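Wemik FS-2 Fabric Shaver: Long-Term Review

Category: garment care, battery powered
Tested by: Pierina Bassi
Price band: mid

The FS-2 is the second fabric shaver from Wemik and replaces the FS-1, which had a fixed foil and a motor that slowed badly on wool. The new model has a removable steel foil, a three-blade rotor, a height guard with two positions, and a lithium cell charged over USB-C. I started using it in July and have run it on knitwear, a couch cover, and two coats.

Most of the wear tests were done on dark knits. Fine vertical ribbing is a difficult surface for any rotary shaver, as the foil rides on the ridges and misses fiber caught lower down. Lint in a contrasting color makes the misses easy to find.
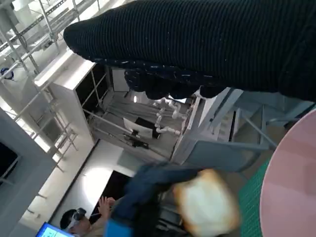
Black ribbed knit with pale lint and a few loose white threads at the hem.

On ribbed fabric the guard should be in the low position and the strokes should follow the rib. Running across it leaves faint tracks. Loose threads must be trimmed by hand first. The rotor will catch anything longer than the foil openings, and on the FS-2 it does not stall soon enough to prevent a pull. I lost one row of stitches on a Samberg cardigan this way. The manual covers the point in a single line on page 18.

Power and noise

A full charge ran for 200 minutes in three sessions with the motor on the slow setting. The fast setting cuts that nearly in half and gives no visible gain except on felted coat wool. The charge light is a single LED with no intermediate level, so there is no warning before the motor drops off. Noise is moderate, with a high component on fast that is unpleasant in a small room. 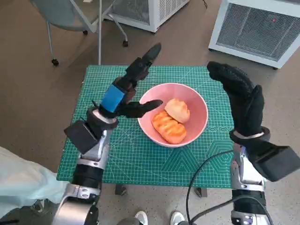 The lint bin is the weakest part of the design. It holds very little, and the latch sits where the thumb rests during use. With a heavy coat it had to be emptied every few minutes, and it opened by accident twice. A brush is supplied for the foil but is too wide to reach the rotor hub, where fiber packs down and eventually slows the blades. A dry paintbrush does the job.

Comparison

Zaid Saliba lent me his Caruso shaver for a side-by-side run on the couch cover. The Caruso has a larger head and finished the seat panels faster. Its foil is thicker, which left short pills standing that the FS-2 removed in one pass. For upholstery I would take the Caruso. For sweaters the Wemik is clearly better, and it is lighter in the hand.

The Hikholm comb is worth mentioning as a non-powered option. It needs no charging and works well on flat cashmere, but I would keep it off ribbed or open knits.

Parts

Replacement rotors are sold in packs of 2. The foil is sold separately and was out of stock when I checked. Wemik rates the rotor for 400 garments, a figure I have no means of verifying. Mine shows no dulling so far.

Pros: clean finish on fine knits, light body, standard charging port
Cons: small bin, exposed latch, no battery level display

Rating: 3.5 out of 5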